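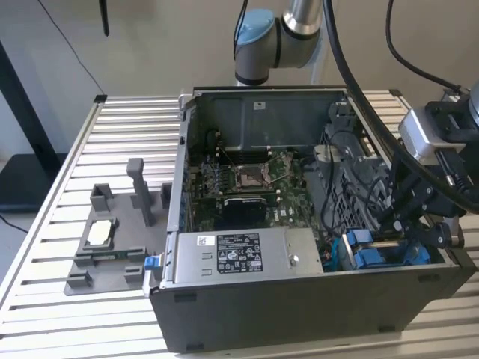 About Arkevel Stairs

Arkevel Stairs is a family business making wooden staircases, handrails and balustrades for houses. We design, machine, assemble and fit everything ourselves from our workshop in Grornmont. The company was started by Ludivine Renaud, a joiner by training, and is now run by Ludivine and her daughter Solène.

There are 20 of us. Most work at the bench or in the machine shop, three are fitters, and the rest look after drawings, orders and the telephone. Several of the joiners came to us as apprentices and stayed on. We take a new apprentice each April.

What we make

Straight flights, quarter and half turns, winders and curved stairs. We work mainly in oak and ash, with painted softwood for closed strings and risers where the customer wants it. Spindles and newels are turned in our own shop. If you are matching an old staircase we can copy a single spindle or a length of handrail, provided you can lend us a sound piece for a few days.

We don't make metal or glass stairs, although we will leave the fixings ready if another firm is supplying glass panels.

How we work

Solène or one of the fitters will visit to measure. You then get a drawing and a fixed price, which holds for 41 days. Once the drawing is signed off we order the timber, and the finished stair is normally ready in seven weeks. Curved work takes longer and we will tell you how much longer before you commit. 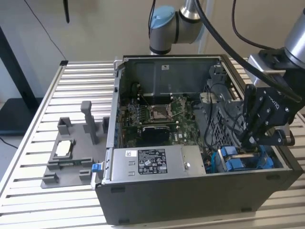
Each flight is put together dry in the workshop, checked against the drawing, then taken down again for delivery. Fitting a straight flight in an empty house usually takes a day. In a house that is lived in we allow two, and we put a temporary stair in overnight if the upper floor is in use.

Builders and architects

We supply the trade as well as private customers. The Okafor range is a set of standard straight flights for builders, made to your floor height and delivered ready to fit. The Stallama range covers handrails and newel posts only. Trade drawings can be sent by email and we reply within two working days.

The workshop

We have fitted nearly 800 staircases so far. The workshop has a small display area where you can look at timber samples, finishes and handrail profiles. Please ring before you come, as Solène is often out measuring. Parking is in the yard, to the left of the timber store.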